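Molow Community Rooms
Home Projects Reports Hire Contact
Search reports Enter keyword Go

Progress report: fabric and soft furnishings, second period

Submitted to the Massawe Fund by Peninah Kombo

Work covered by this report

The grant pays for cloth hangings and covers in the Molow rooms, plus the labor to cut, hem and hang them. At the end of the first period we had bought the cloth and done very little with it. Most of the sewing is now finished and the main room is in use with its new hangings.

The large pastel plaid went up first. We chose it over the plain gray that Trendo offered at the same price, after putting samples of both on the wall for a week. The plaid has coral orange, sky blue, mustard and lavender in it on a white base, and the people who use the room in the mornings preferred it by a wide margin. Matching the stripes at the seams took longer than planned. Rizwan Haque recut two panels when the bands would not line up, and the offcuts have gone into the box for cushion covers.

Hemming is done on all panels for the main room. The side room still needs five, and those are cut and pinned. We had one delay in January when the sewing machine was out for repair. Hand stitching covered part of the gap, but the edges came out uneven and we unpicked them.

Spending

The cloth order came to 491 dollars including delivery, against a budget line of 550. Thread, tape and hooks have used almost 300. The labor line is 3000 for the whole project and we expect to spend all of it. We ask that the balance on the cloth line be moved to fittings, as the hooks we first bought were too light and had to be replaced.

Problems

The cloth creases badly if it is folded for more than a day or so. We now store spare lengths on cardboard tubes from Sturulov, standing in the cupboard by the back door. The cupboard is damp at the bottom and we have raised the tubes on bricks.

The white base marks easily. We washed a test piece twice, once warm and once cold. The colors held both times and the piece shrank a little along its length. Later panels were cut with extra at the hem to allow for this. The ones cut before the test will be washed cold only.

Next period

Side room panels hung by the end of the period. Cushion covers started, using offcuts first. Jabari Owino will write up the washing instructions on one page and tape it inside the cupboard door. We would like a visit from the Fund once the side room is finished. Tuesday mornings suit us best.

The plaid in the main room:

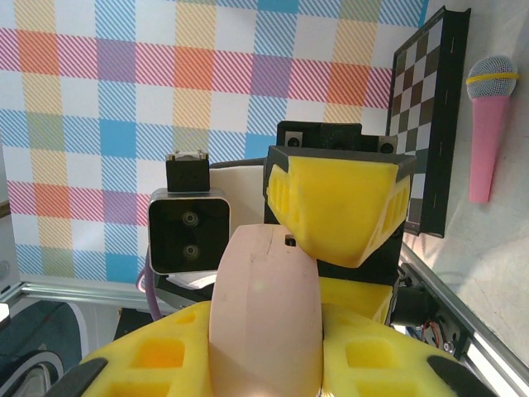 Mwanahawa Ogola replied that moving the balance to fittings was fine with her so long as the receipts for the first set of hooks came in with the next claim, and she asked whether the shrinkage had been measured before any more cloth was cut.

Recent reports
Soft furnishings, first period
Main room floor repairs
Side room lighting
Kitchen shelving, final report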